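About us

Wesau takes in old office computers and takes them apart. We sort what comes out — boards, drives, power supplies, cables, steel — and pass it on for reuse or recycling. We started with hand tools and a rented unit in Esen. These days we also have a robot workshop, where we try out which parts of the job an arm can do and which are better left to people.

The workshop is run by Zihan Yan and Xuelian Tang. Zihan looks after the arms and grippers. Xuelian came from the sorting benches and decides what the arms should be trying next. The benches themselves have ten people on them, most of whom trained with us.

Open days

We open the workshop to visitors every October and at other times by arrangement. Our first open day was on August 29, 2022, when 103 people came through. The biggest so far brought in 476, which was too many for the room, and we now ask people to book.

A visit lasts an hour and a half. It begins at the sorting benches, where you can try opening a case yourself, and moves on to the robots. Old desktop towers are good for a demonstration because no two makers put the inside together in quite the same way. Clips, screws and cable runs all move about from model to model. The arms are slow and they do miss. We don't hide this, and if a run goes wrong you will see us stop and set it up again.

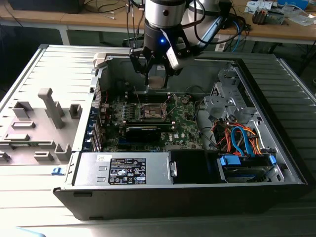

Xinyi Xue wrote to us after her visit that she had expected the heavy parts to be the trouble, and was surprised to hear it was the cables. She would have liked longer at the benches and less talk at the start. We have since cut the talk to ten minutes.

School groups are welcome from age 11. Closed shoes are needed, and bags stay in the front office. Entry is free. To book, or to ask about sending us your old machines, contact Qianru Tan at the Esen office.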